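Color on the Table: Foam Cubes, Bins and Brown Paper
Gallery by Obed Korletey, Landisley

I have been in love with foam cubes since July, when a bag of them turned up on the swap shelf at the Nyarko Street hall and I carried it home like treasure. They're light, they're cheerful, they make no noise at all when they fall on the floor, and they come in colors that look good next to each other however badly you scatter them. Orange beside green! Pink beside almost anything!

This page is for small foam things and the tables they live on. My own collection stands at 885 pieces (cubes mostly, with a few half-rounds and triangles that came in the bag), and it all fits in a Hirner storage chest under the window. I take out a handful at a time. A small set spread wide is much nicer to look at than a heap, and you start noticing which colors pull your eye first. For me it's yellow, every time.

A word on what goes underneath. I tried a gray felt mat, a bath towel and a very loud oilcloth from Zesomix before settling on plain brown paper. It calms everything down. The colors come up warm and clear, and on a white table you get a nice pale border for free. I buy a 39-foot roll and tear off a fresh piece when the old one gets creased.

Then the bins. One on the left, one on the right, and in colors of their own — I can't recommend this enough. I used clear tubs for years and they did the job, but a pastel bin joins in with the rest of the table. Light blue and pink are my favorite pair, soft enough that the brighter cubes still get to show off in between.

Cubes between the two bins, six colors on brown paper:

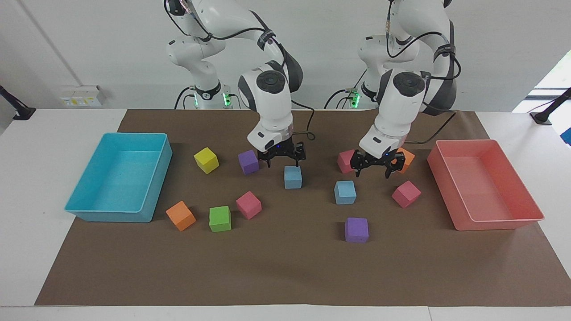

Purple is the hard one to find, by the way. Most bags I've opened were heavy on orange and green, and I once went through 3 of them before I had enough purple to make a decent row. If you have spares, I'll happily trade — I have more triangles than I will ever use, and the half-rounds are looking for a home too.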